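件名: Re: [shuno-ml 712] 部品棚の入れ替え、その後いかがですか
差出人: Zainab Balogun
日付: 2025年7月21日

みなさん、こんにちは。ザイナブです。

まず、前回いただいた投稿を引いておきます。長いので途中は省きました。

> 工房の部品棚をそろそろ何とかしたいと思っています。
> いまは段ボール箱と菓子の缶とお茶の空き箱が混ざっていて、
> 何がどこにあるのか、入れた本人にもわかりません。
> (中略)
> ザイナブさんのところはスチールのラックに替えたと聞きました。
> 使い勝手はどうですか。箱は何にしましたか。
> ラベルは表に貼るのか、縁に挟むのか、そこも知りたいです。
> うちは間口が狭いので、奥行きの話も聞けたらうれしいです。

ご質問ありがとうございます! 待っていました、と言いたいくらいです。この一か月、家でも職場でも棚の話しかしていなくて、家族にはもう相手にしてもらえないので、ここで思う存分書かせてください。

うちの作業場はMomikという名前の小さな修理工房で、自転車と、頼まれれば椅子や古いミシンも直しています。細かい部品がとにかく多いんです。ネジ、ワッシャー、ワイヤーの端金具、ブレーキの小物、ミシンのボビンケース。捨てられない性分も手伝って、前の棚は引き出しが半分しか開かない状態でした。底が抜けた引き出しをガムテープで留めて、その上からまた部品を入れていたのですから、ひどいものです。

で、思い切って金属のラックと青いプラスチックの箱にそろえました。ラックは近所の店じまいした厨房から譲ってもらった中古、箱はFurachという資材屋さんで一個400円です。箱を買いに行った日は小雨で、自転車の荷台に積めるだけ積んで二往復しました。いま思えば配達を頼めばよかったのですが、早く並べたくて待てなかったんですよね。

そろえてみてまず驚いたのは、色の効き目です。灰色や茶色の箱がばらばらに並んでいたときは、棚の前に立つだけで気持ちが重くなっていたのに、青で統一したら部品を戻すのが楽しくなりました。自分でも単純だと思います。でも、これが続いているんです。作業の終わりに床に落ちたネジを拾って、元の箱に戻す。前は「とりあえず」の缶に放り込んでいたのが、ちゃんと元の場所に帰っていきます。

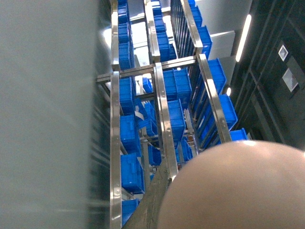 Gratauの工房では、同じように青でそろえたら逆に中身の区別がつかなくなって、三週間で赤と黄色を足したそうです。色を減らしすぎると、今度は全部の箱を覗いて歩くことになるから気をつけて、と言われました。それに、縁が少し張り出した箱は指がかかって便利な半面、隣同士をぴったり詰めると引っかかって、一つ抜くつもりが二つ出てくることもあるとか。

なるほど、と思いました。色の件は、うちも最初の数日は同じ目に遭っています。「六角の短いの」を探して、上の段から順に覗いていくという、前の棚と変わらないことをやっていました。そこで色は増やさずに、段の意味を決めることにしました。いちばん上はめったに使わないもの、目の高さは毎日使うもの、腰から下は重いもの。同じ段の中では左から右へ、小さいものから大きいものへ。ルールはこれだけです。紙に書いて貼るほどでもないので、手伝いに来る人にも口で伝えています。

隣同士の引っかかりについては、箱と箱の間に指一本ぶん空けて並べるようにしました。一段に入る数は減りますが、抜き差しがずっと楽です。詰め込みたい気持ちはよくわかるんですけどね。空きがあると、つい何か入れたくなる。私はいまのところ我慢しています。

ラベルのことも書いておきます。最初は箱の正面にじかにシールを貼りました。これは失敗でした。横にリブの入った箱を選ぶと平らなところが少なくて、シールの角がすぐ浮いてきます。次に養生テープに油性ペンで書いてみたら、見た目は雑でも、剥がして書き直せるのが性に合っていました。きれいに作りたい方は、Ellwoodのカード差しを試してみてください。縁に引っかけるだけで、中のカードを替えられます。30枚入りを一袋買って、毎日使う段にだけ付けました。残りの段は養生テープのままです。そのうちやります。たぶん。

奥行きについて。お宅は間口が狭いとのことでしたので、ここは大事だと思います。ラックの奥行きと箱の長さは、必ず先に合わせてください。私は箱を一つだけ先に買ってラックに載せてみて、手前に少し余るくらいのものを選びました。前に飛び出すと、通るたびに肘が当たります。逆に奥が余りすぎると、そこに物が落ちて二度と出てきません。前の棚を動かしたときには、奥から探し続けていた10ミリのソケットが出てきました。買い直したのがもう二つあるのに!

金属のラックで気に入っているのは、拭けばすぐきれいになるところです。油のついた手で触っても、布でさっと拭けば済みます。困るのは音です。箱を勢いよく戻すと、けっこう響きます。夜に作業する方は、段に薄いゴムのシートを敷くといいと思います。うちは滑り止め用の安いロールを切って敷きました。これで音もやわらぎましたし、箱が勝手に動かなくなりました。

もう一つ、ボルトのこと。中古のラックは、組んだ直後にしっかり締めたつもりでも、荷を載せると少し落ち着いて緩むことがあります。うちは載せてから一週間後に全部締め直しました。支柱のボルトは手が届きにくいので、荷を全部載せる前に一度、載せてからもう一度、と考えておくと気が楽です。あと、背の高いラックは壁に留めてください。これだけは後回しにしないでほしいです。

費用は、ラックの運搬代と小物を合わせて、箱を除けばおよそ3000円でした。譲ってもらったのが大きいので、あまり参考にならないかもしれません。お店をたたむ厨房や食堂が近くにあったら、声をかけてみる価値はあると思います。ステンレスの棚は処分にもお金がかかるので、喜んで譲ってくださることがあります。

いま迷っているのは、ワイヤーやチューブのような長いものの置き場です。箱に丸めて入れると癖がつくし、吊るすとほこりをかぶる。みなさんはどうしていますか。Gratauでは壁に太い筒を横向きに付けて差し込んでいるそうで、ちょっと真似したいのですが、うちの壁はもう工具でいっぱいです。天井しか残っていません。

それから、8月に工房を一日あけて、部品の分け直しをするつもりです。ネジの仕分けが好きな方(いますよね、このリストには!)、よかったら遊びに来てください。お茶と、つまめるものを用意しておきます。混ざったままのネジの缶がまだ四つあるので、やりがいは十分です。日が決まったらまた投稿します。

お宅の棚も、入れ替えが進んだらぜひ様子を聞かせてください。段ボールの時代の話も好きなので、そちらも歓迎です。

ザイナブ・バログン
Momik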